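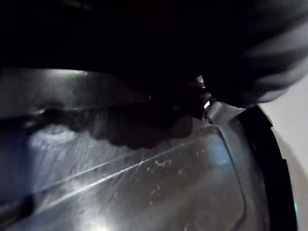
Müzeyyen Uçar told the January review that the wash-up shift no longer finishes with sore wrists, but that she now spends the last part of it clearing faults, and that the job description should say so.

Reading time: 2 min
Print this page | E-mail this page

Sulum kitchen automation, progress report to Wemora
1/15/25

The arm at the De Graaf site logged 2279 handling cycles this period against a target of 300 per shift, which was met on all but two shifts. Polished steel remains the main source of failed grasps. Reflections of the gripper on the metal disturb the depth estimate, and the approach height has been raised by 30 mm as an interim measure.

Staffing is unchanged. Two positions have moved from lifting and stacking to supervision and fault recovery. Neither has been reclassified, and the pay query is with De Graaf. Operators asked for the stop control to be relocated to the bench side; this was completed.

Outstanding: matte reference labels from Promum, revised roster, second training block. Expenditure is on budget. No variation to the funding agreement is sought.

Comments (3)

Dish_pit: Does the fault log count towards our hours or not?

R.: Roster still shows the old breaks.

Site office: Breaks are being fixed in the next version. Hours question passed on.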